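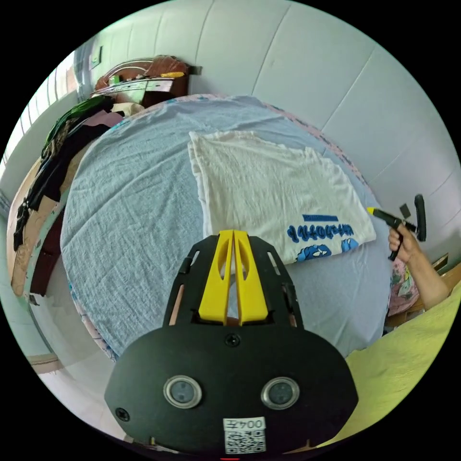
Can the Plitine applause sign be dimmed during a taping?

The brightness is set from the control box in 40 steps, and it can be changed while the sign is lit.

Products > Studio Signals > Audience Cue Signs > Plitine

Last updated: Sep 20, 2024

Plitine Audience Cue Sign, part 3959

The Plitine is a lit cue sign for talk shows, panel shows and other programs taped in front of a studio audience. It hangs from a standard lighting pipe and is run from the floor manager's position or the control room. The face panel slides out from the left end. APPLAUSE and QUIET panels are included.

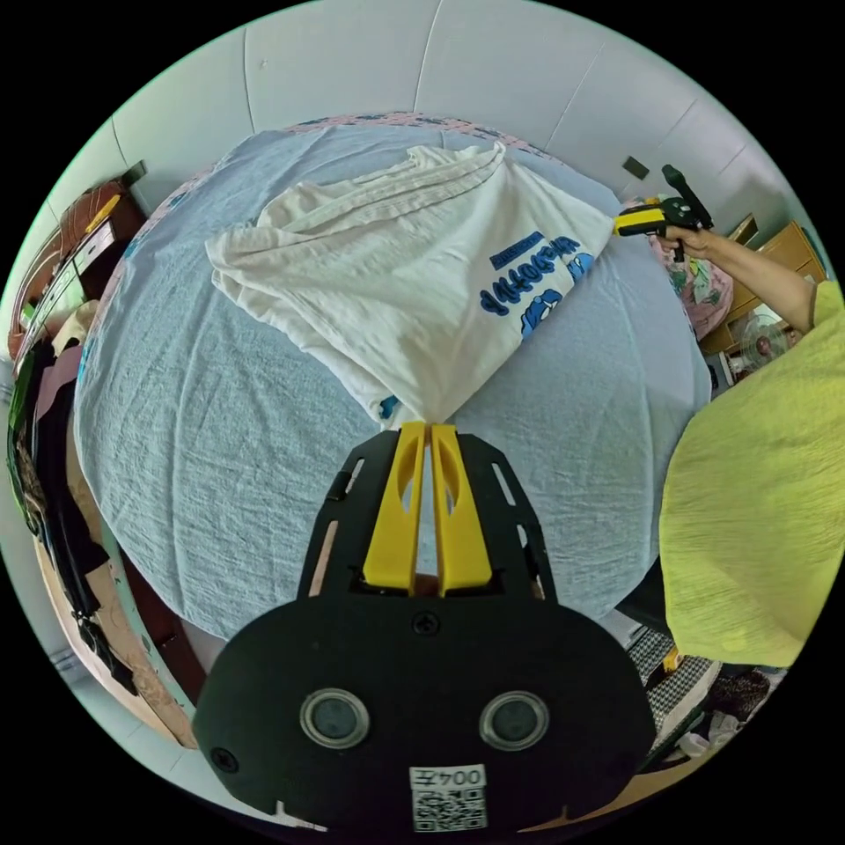
White T-shirt with blue print, on a pale blue sheet.

Control

One control box runs up to 4 signs, together or separately. Each output has its own on/off switch, a steady/flash selector and a brightness dial. The flash rate is fixed. A contact closure input lets the sign follow an existing on-air light. The box has no wireless option. For a second control position, order the Abdella splitter, which passes all outputs and locks out whichever box is not in use.

The supplied control cable is 30 feet long. Longer runs need a powered extension.

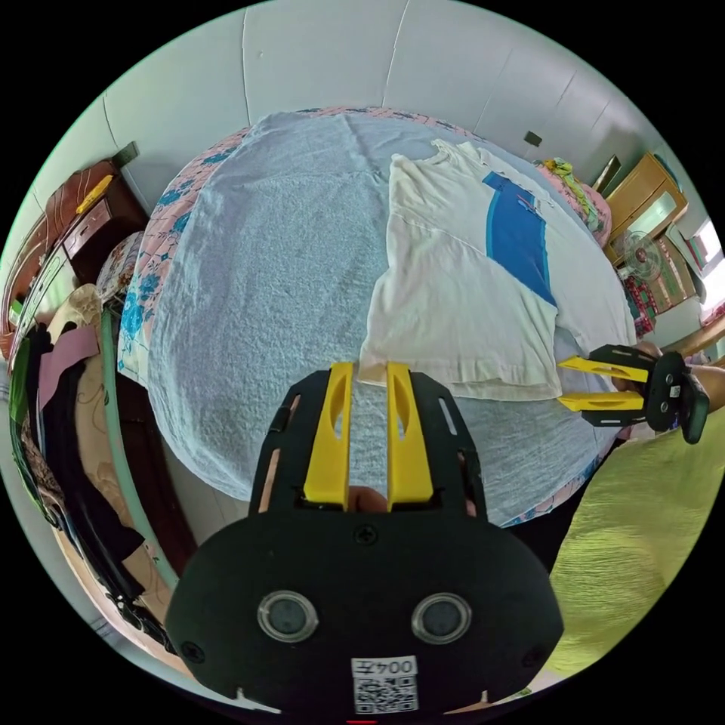

Plistside reported that the flash setting showed up as a flicker on the wide audience shot, and that steady mode cleared it. Jerstead recommends a camera check in both modes before the audience is seated.

Mounting

Use both pipe clamps and the safety cable. The sign may be tilted down and locked. Do not hang it directly under a hot lighting fixture, as the face panel can warp.

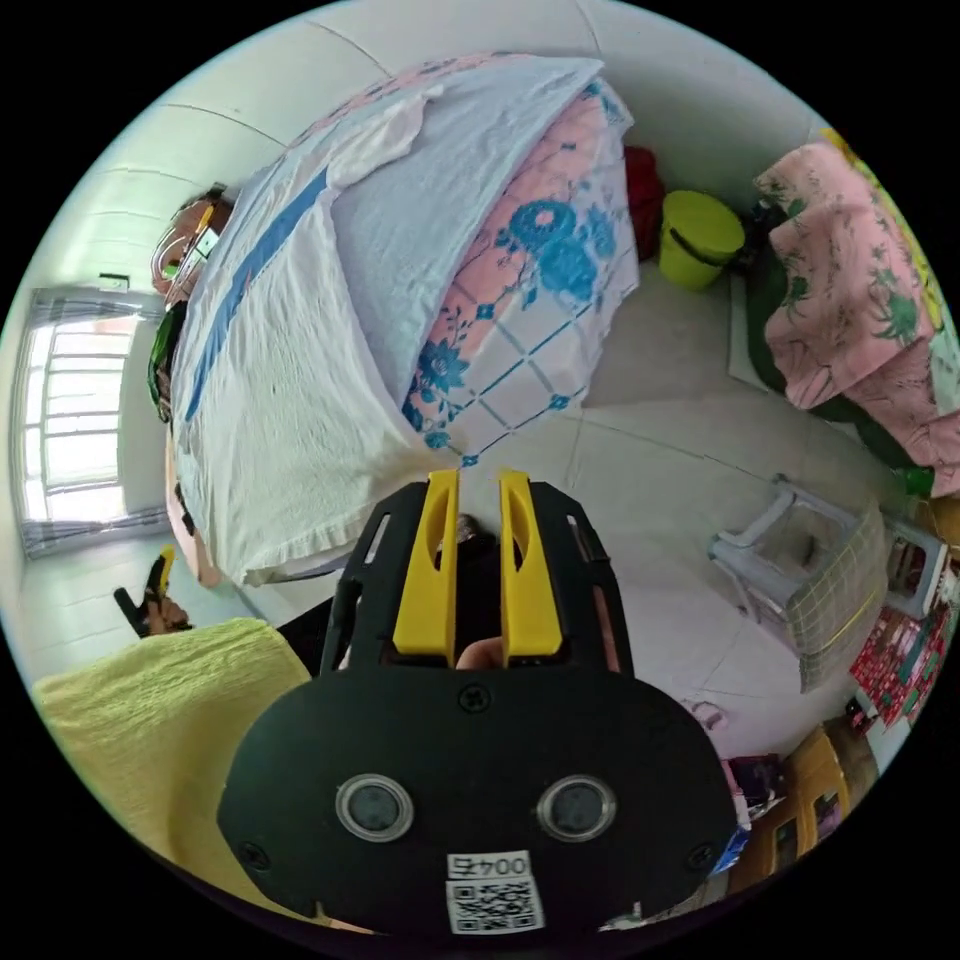 Spares and Service

Face panels, clamps and cables are sold separately. The light strip is replaced at the factory only. Blank panels can be lettered to order; send the wording with the part number.

Contact Jerstead | © 2024 Jerstead | Back to top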